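Cendix Boards > Trelen Games > Items and Quests

Tide Lanterns: sell or keep?

mossbucket
Hi all! I'm finally playing Trelen (my sister gave up on waiting and bought it for me) and I've got 20 Tide Lanterns filling my bag. The trader in Urnley pays 1000 coins each. Tempting!

Siiri Mets
Welcome, mossbucket! Please hang on to them a while. The harbor doors each eat one, and I sold mine early and had a long, sad swim back for more.

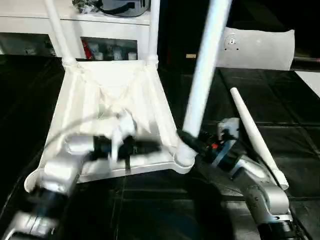 Do the lanterns come back after you sell them?

The ones in sea caves respawn when you rest at an inn, but quest lanterns are gone for good.

oldferry416
I have to disagree with Siiri a little — 1000 coins early on gets you the good boots, and the boots make everything nicer. Sell a few from the caves.

Siiri Mets
Boots are lovely, but you can't open a door with them, dear.

Rasa Kuusk
You're both partly right, I think. After the lighthouse quest the same trader pays 2000, so I'd wait for that if your bag can stand it.

mossbucket
Oh, 2000! Okay, lighthouse first. Thank you, everybody — which way is it from Urnley?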